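Minutes of the maintenance meeting, Cell 2, Jarotcombe
May 15, 2018

Present: cell operators, maintenance, one person from Vondik by phone.

1. Minutes of February were accepted with one correction: the gripper part number ends with 515, not 550.

2. Hand grippers. Both were opened and cleaned. The left one closes slower than the right. Vondik asks that we check the finger screws every 200 hours and write it in the log. The bolts of the top plates are to be looked at on the same occasion.

3. Cables. It was discussed if the cables should go through the hole in the table. No decision. Until then they stay over the near edge, and the operator must keep them free before start.
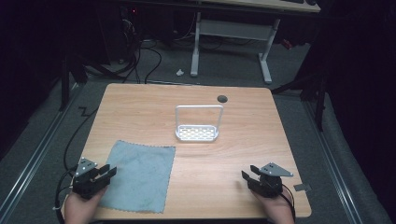

Item 3: both grippers at the table of Cell 2, with cables over the near edge.

4. Table. The cloth task and the basket task remain as they are. Maintenance asks for a mark on the table for the basket position.

5. Spare parts. Order 1803 to Heitmann is still open. Maintenance will call them again.

6. Other. The Wesirex manual is now in the cabinet, please put it back after use.

Next meeting: when the order has arrived.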